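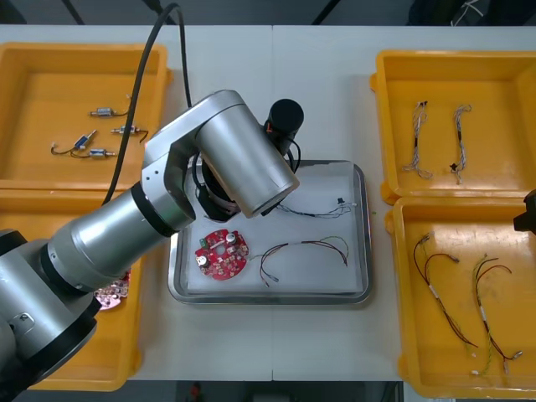 By Svenja Ackermann
Student project report, Skollthorpe Robotics Lab
September 2, 2024

Sorting Parts by Demonstration: What I Did With My Summer

I came into this project having never touched a robot arm bigger than a desk toy, and I'm leaving it with 483 recorded demonstrations and a strong opinion about wire harnesses. The short version of the task: loose electrical parts lie in a steel tray in the middle of a white table, and the arms have to move each one into the right yellow bin. There are four bins, two on each side of the tray. A person can do this while thinking about lunch. Teaching a learning system to do it took me most of the summer, and I loved nearly all of it!

The setup

We call the station Lullstead, after the first person's hometown to come up when the network wanted a name. It has two silver arms, and a fixed camera that watches the tray and the bins. The tray is lined with white foam, which was my first contribution. On bare steel the small parts slid away the moment a finger brushed them, and the reflections made dark wires hard to pick out in the video. With foam underneath, the round red circuit boards show up beautifully and stay where you put them.

The parts fall into a few families: circuit boards, small solenoid-type parts with thin lead wires, braided harnesses, and looser harnesses made of several colored wires with little connectors on the ends. Each family has its own bin. I kept the bin positions the same through the whole project so that the first model would have one less thing to learn. I'd like to shuffle them in the next round.

How a demonstration is recorded

I steer the arms by hand with a pair of controllers while the software, Vasiliu, saves the joint positions and the camera video together. One demonstration starts with parts in the tray and ends when the tray is clear, or when I give up. Then I press a pedal, type a note, and lay out the tray again. Laying out the tray matters more than I expected. In the first week I was putting the boards down in nearly the same spot every time without noticing, and a model trained on those recordings reached for that spot even with no board there. It was very funny to watch and a bit embarrassing.

After that I used a printed list of random layouts. It gave a rough position and a rotation for every part, and I followed it even when it told me to put a harness right across a board. Those overlapping layouts were slow to record, but they're some of my favorites, as you have to decide what comes off the top first.

What was hard

Wires, wires, wires. A circuit board is the same shape every time you see it. A harness is a different shape every time you let go of it. My early habit was to grab one by the middle, and then both ends would drag over the rim and sometimes pull a neighbor along. Gripping closer to the thick end, lifting straight up, pausing for a moment and only then moving sideways worked much better. I rerecorded 91 demonstrations after changing to this method, and the new ones were smoother and much easier to label.

The other problem was the arm itself. When it bends over the middle of the table it hides a good part of the view, and for a left-hand bin the forearm can cover most of what you're trying to reach. I learned to bring the wrist in higher and to wait a beat before lowering it — the recordings got slightly longer, but more of them had the part in view right before the grasp.

Sorting the recordings

In August I watched everything back and gave each recording one of three labels. 254 were clean, 167 had a mistake that I recovered from, and the remaining 62 were failures. I had planned to throw out the middle group. My mentor on the Pesier side of the project, where the models are trained, talked me out of it. A model that only sees perfect grasps has no idea what to do after a bad one, and those recordings show a dropped connector being found and picked up again. We kept them in and tagged the moment of each mistake.

What I would do next

I want a second camera looking in from the side, low enough to see under the wrist. I want more solenoids with their leads tangled together, which I mostly avoided and shouldn't have. And I'd like someone else to record a batch, so the model doesn't pick up all my personal habits, including a little wiggle I apparently do before every release.

The layout lists and my labeling notes are in the project folder, along with the failures. Start with the failures if you're taking over the station.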